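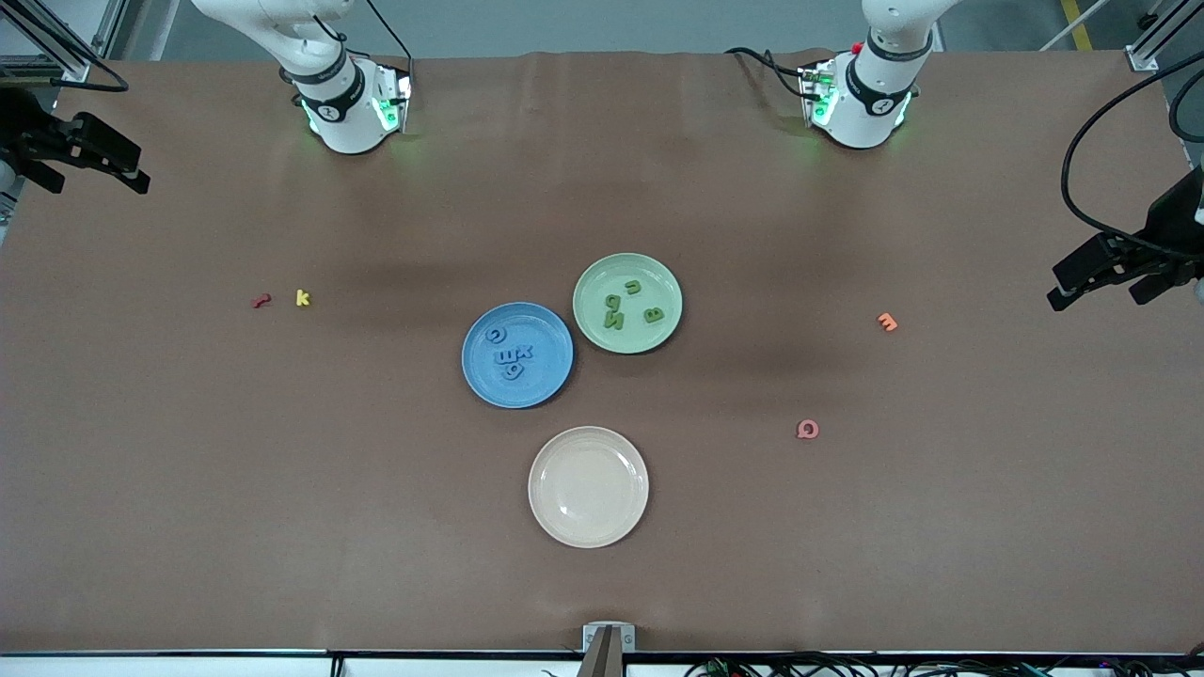 Palotmont Family Learning Club: Table Activities

Sorting Foam Letters by Color

Sooner or later every household with a bag of foam letters owns a bag of foam letters with the Q missing. Sorting them by color won't bring the Q back, but it fills a wet afternoon and leaves the table in better shape than it started.

What you need

Foam letters, any set. Ours are the Drundum ones, kept in a shoebox.
A plate for each color you plan to sort. Plain, with a bit of a rim.
Brown kraft paper, enough to cover the table.

Setting up

Roll the paper out and tape it underneath at the corners. It will wrinkle anyway. Smooth it once and then let it win.

Put the plates near the middle, close together. If you have plates that match your letters, use them: blue letters on the blue plate, green on the green. A cream plate is handy for whatever is left over, and it can sit empty until the first two colors are finished.

Tip a small handful of letters onto the paper. Do not tip out the whole box. We did that in January with almost 500 letters and were still finding vowels at supper.

Sorting

Start with blue. Pick up one letter at a time and lay it flat on the plate, with space around it. Then do green the same way.

Now the reds, oranges and yellows, which is where the arguments live. A red "r" and a yellow "k" are easy enough to tell apart, but a pinkish-red letter can start a debate that outlasts the snack. Agree on the rule before anyone picks it up. Ours is that warm colors all go on the cream plate and appeals are heard after cleanup.

Don't fuss over which way up a letter is. An "m" on its side makes a decent "E", and a 6 will pass for a "g" with very little effort. For this activity only the color counts.

Making it harder

Once color is too easy, try straight lines against curves, or call out a letter and have somebody find it on the plates.

Putting away

Empty one plate at a time into its own bag and label the bag. Fold the paper and keep it for next time. Check under the table for the Q.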